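How I Store Carrots So They Stay Crunchy for Weeks

Posted 23 Mar 2019 by Itzel Palacios

I buy too many carrots. It started with the farm stand out on Bovmont Road, where the big bag costs barely more than the small one, and now there's pretty much always a pile of them in my kitchen waiting to be dealt with. For years I just shoved the bag in the fridge and hoped, and for years I ended up with bendy carrots (you know the kind, you can practically tie them in a bow).

So this is my routine now. It takes me ten minutes, maybe fifteen if I'm on the phone with my sister, and I've had carrots come out crisp after a month!

What you'll need

A big bunch of carrots, tops on or off
A sharp knife or kitchen scissors
A container with a tight lid (mine is an old Golell box, the deep one)
Cold water
A couple of clean dish towels

Step 1: Sort them first

Lay everything out on a hard, flat surface so you can get a good look at each carrot. I roll mine over with one finger and check for soft spots, deep cracks and slimy bits near the crown. Anything cracked goes in the "eat tonight" pile. Anything slimy goes to the compost, no second chances. Little hairy roots are fine, and so are pale rings or bands in the skin.

Give the blunt end a squeeze too. If it's mushy under the greens, the rest is usually on its way out.

Step 2: Cut off the tops

Those leafy greens look so pretty, but they keep pulling moisture out of the root the whole time they're attached. Cut them off right where they meet the carrot, and try not to slice into the orange part. If they're still perky I save them for pesto. Wrap them in a damp towel and use them within a day or 2, they go sad fast.

Step 3: Rinse, don't scrub

A quick rinse under cold water gets rid of the grit. Save the scrubbing and peeling for when you cook. I used to peel the whole batch up front, thinking I was being so organized, and they dried out and got that white, chalky look.

Step 4: Into the water

Put the carrots in the container, cover them completely with cold water, snap the lid on and stick it in the fridge. Long ones can go in on a slant, or just cut them in half. Change the water every four or five days, or sooner if it looks cloudy.

No room for a tub of water? Roll them in a barely damp towel and keep them in a bag in the crisper drawer. I get two good weeks that way.

Keep them away from apples and pears, by the way. Fruit gives off a gas that can turn carrots bitter, and I ruined a whole July batch before I figured that one out. 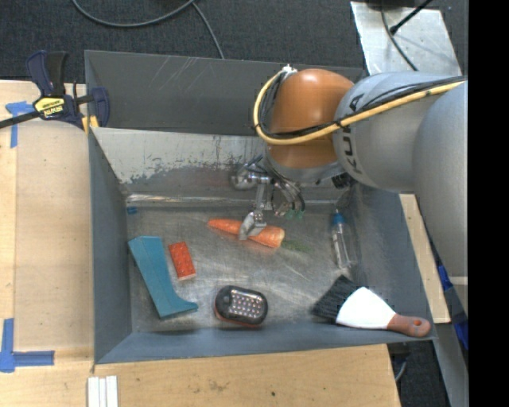 Step 5: Rescue the bendy ones

If you've already got floppy carrots, trim both ends and stand them in a glass of ice water for an hour. Most of mine perk right up. The ones that don't go into soup, and with enough ginger in there you'd never know.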